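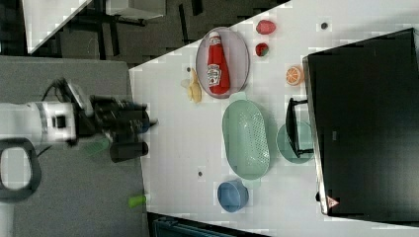 ## 7. Running the Table Demonstration on an Open Day

This section covers the tabletop pick-and-place demonstration as it is given to visitors. It assumes the arm has already been installed and calibrated as described in the earlier sections, and that the operator has passed the Moldale basic operator check. If you have not, stop here and ask the demonstration lead, Marthinus Magagula, to run the session for you.

Allow 45 minutes to get ready before the doors open. A full demonstration takes a little under ten minutes, including questions.

### 7.1 Before visitors arrive

1. Clear the white tabletop of anything that is not part of the object set. Tools, badges, phones and paper cups all go on the shelf by the door.
2. Wipe the tabletop with a dry cloth. Do not use spray cleaner on the day. It leaves a shine that can upset the object finder.
3. Check that the small dark dots marked on the tabletop are still easy to see. The set-up routine uses them as reference points. If a dot has worn away or been smeared, redraw it with the template and repeat the table check in 7.2.
4. Look along the arm from the base to the gripper. The thin cables should follow the arm without pulling tight at any joint.
5. Put out the rope posts. Visitors stay 3 feet or more from the nearest table edge at all times.
6. Place one stop button at the operator's seat and the second with the person who will be talking to the visitors.

> **Caution:** The gripper fingers can close without warning if the control program is restarted. Keep hands away from the fingers whenever the drive light is on, even if the arm is standing still.

### 7.2 Starting the arm

1. Turn on the main switch and wait for the controller to finish loading.
2. Log in with the demonstration account. The access code is 777. This account limits the arm to low speed and cannot change saved positions.
3. Press both stop buttons in turn and reset each one. The drive light must go out every time. If it stays on, do not run the demonstration.
4. Select **Table check**. The arm visits each dot and pauses over it.
5. Watch each pause from the side. If the tip of the gripper is visibly off the dot, run the check once more. If it is still off, go back to the calibration section.
6. Select **Park**. The arm moves to the side of the table and waits.

Note: the speed limit on the demonstration account is 600 on the controller's own scale. It is not a figure in inches or millimeters, so please don't quote it to visitors as one.

### 7.3 Laying out the objects

The standard set is toy food and plain kitchenware. Visitors recognize it from across the room and can follow what the arm has been asked to do.

1. Put the pink oval plate near the far side of the table and lay the ketchup bottle on it lengthwise, cap pointing away from the operator.
2. Lay the toy banana beside the plate, on the side nearer the arm.
3. Set the strawberry, the watermelon piece and the halved orange on the other side of the plate. Turn the orange so its cut face can be seen.
4. Put the mint-green colander in the middle of the table, below the plate.
5. Place the round teal plate next to the colander, toward the black box. It may sit partly under the handle.
6. Lay the blue cup on its side below the colander.

Exact spacing does not matter. The object finder looks again before each move, and small differences between runs make the demonstration more interesting to watch. Leave a finger's width between the toy fruit pieces so the gripper can get around them.

> **Caution:** Do not put anything on top of the large black box. The arm's planned path passes close to it, and an object there will not be included in the path.

### 7.4 Giving the demonstration

Two people are needed. The operator sits at the controller and does not answer questions while the arm is moving. The host stands with the visitors and does the talking.

1. The host welcomes the group and points out the rope line and the stop buttons.
2. The operator selects **Object list** and reads it aloud. Compare it with what is on the table. If an object is missing from the list, nudge it a little and refresh. Park the arm first.
3. Start with **Banana to colander**. It is the most reliable move and gives the group a chance to see the full cycle: look, reach, close, lift, carry, open.
4. Follow with **Strawberry to colander**. The host can explain that a small round piece calls for a different finger position.
5. Ask a visitor to choose the next piece of fruit. The operator enters the choice. Visitors do not touch the controller.
6. If time allows, run **Cup upright**. This move fails more often than the others — tell the group so before it starts, and they will usually be glad to see a second try.
7. Park the arm, turn the drive off, and take questions.

Leave the ketchup bottle where it is in the short version. It is heavier than the toys, and the move that lifts it belongs to the longer Dirnine program, given only to booked school and trade groups.

### 7.5 If something goes wrong

**The arm stops partway through a move.** Check the message on the controller. "Path blocked" usually means an object has rolled. Park the arm, turn the drive off, put the object back and start that move again.

**The gripper closes on nothing.** Let the program finish. It will look again and make up to two more attempts by itself. Don't push the object toward the fingers.

**An object drops off the table.** Carry on without it. Pick it up once the arm is parked and the drive is off. Objects that land on the gray surface next to the white tabletop are outside the working area, and the finder will ignore them.

**The object list shows the wrong name.** The orange and the watermelon piece are sometimes swapped under strong window light. Close the blind nearest the table and refresh.

**A visitor crosses the rope.** Press the stop button. Explain afterward. Reset only when everyone is back behind the line.

### 7.6 Between groups

1. Return all objects to the layout in 7.3.
2. Touch the gripper housing briefly with the drive off. If it feels hot, rest the arm until it has cooled.
3. Check the finger pads for lint or tape and wipe them if needed.
4. Write the number of completed and failed moves in the log. The Clorkstead office collects the sheets after the December open day, and failed moves are as useful to them as good ones.

### 7.7 Closing down

1. Park the arm and turn the drive off.
2. Log out of the demonstration account and turn off the main switch.
3. Pack the toy fruit and kitchenware in the lidded bin marked **Siriwardena set**. Replacements are kept in the same cupboard.
4. Cover the gripper with its cloth bag and draw the cord closed behind the wrist.
5. Hand both rope posts and the log to the demonstration lead.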